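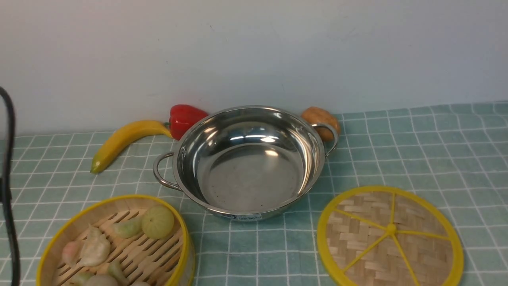 I still can't get behind the away goals rule, and I say that as a Stolton fan who got through on it last month. We lost 3-2 at Prosia after winning 2-1 at home, so it was 4 all... and out they went. Great night for me! But their winner came in the 82nd minute, their ground was bouncing, and it counted for less than a scrappy header we'd scored an hour earlier.

People say it makes visiting teams attack. Maybe it did once. What I see now is home sides scared stiff of conceding - Nouri barely crossed halfway in their own stadium. Just play extra time and let tired legs sort it out.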